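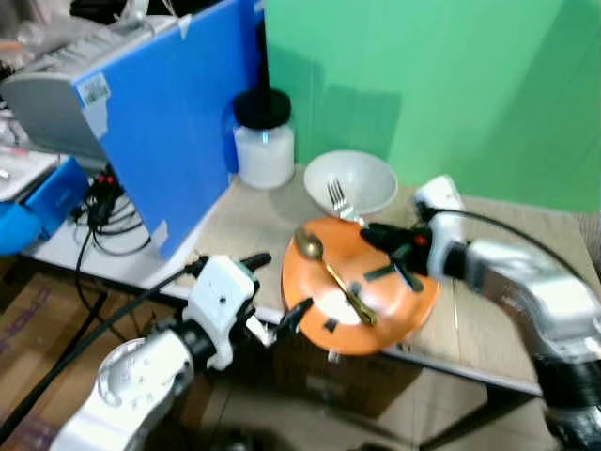

Head view at the spoon step: orange plate, white bowl with the fork in it, one gripper either side.

Right arm plans to a spoon that has moved
Posted by Musyoka Muli, Wed 13 September

Skulteo 4, Sususthorpe bench, table-clearing task. The perception node finds the spoon, publishes a pose and the planner sets off for it with great confidence. The pose is 19 mm out along the handle. The planner reports success, as it always does.

Tried so far:
Recalibrated the head camera. No change.
Turned off the depth filter. Worse, and now the bowl has two rims.
Swapped the detector back to the July weights. Same offset, found slower.
Read the Muten docs on frame timing. Both paragraphs.

Then I logged timestamps. The pose goes out stamped with the time the detector finishes, and the image is over 800 ms older than that. The head is still panning when the image is taken, so the transform lookup uses where the head ended up – a perfectly good answer to some other question.

Fix: copy the stamp from the image header in the publisher. Ran 111 replays from the log and the offset is gone. Still to try on the arms. Leaving this open until then, as I closed the last one early and was reminded of it at length.

3 comments · 2 shares

Related tickets
Temba bridge drops left gripper state
Fork in bowl detected as part of bowl
Planner says success, arm disagrees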